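Grumik(グルミック)は、学生を対象とするビンピッキング(容器内の物品の取り出し)の競技会、およびその準備として開かれる演習の名称である。競技規則の原案はKuhlmannと呼ばれる課題集に基づくとされるが、両者の関係を示す資料は乏しい。

概要
参加は11チームまで。各チームは金属製の容器に入れられた雑多な物品をアームでつかみ、隣の区画へ移す。試行は1チームにつき200回で、把持の成否のみが記録される。物品の一覧は事前に公開されるため、「未知物体への対応力を測る」という主催側の説明には疑問が残る。

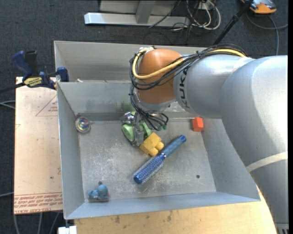 容器内の物品に向けて下ろされたグリッパー。青いヘアブラシや黄色いおもちゃのブロックも入っている。

成績と評価
2022年2月の大会では、チームTostotdenが863点で首位となった。主催側はこれを「実用水準」と発表したが、その基準は示されていない。同チームの報告書には練習での把持がほぼ500回とあるものの、失敗例の内訳は載っていない。次点のFadedlowは採点方法に異議を申し立て、規則は同年8月に一部改められた。改定後も試行の順序は各チームの裁量に任されており、得点をチーム間で比べることにどれほどの意味があるかは明らかでない。

関連項目
ビンピッキング
産業用ロボット
ロボット競技会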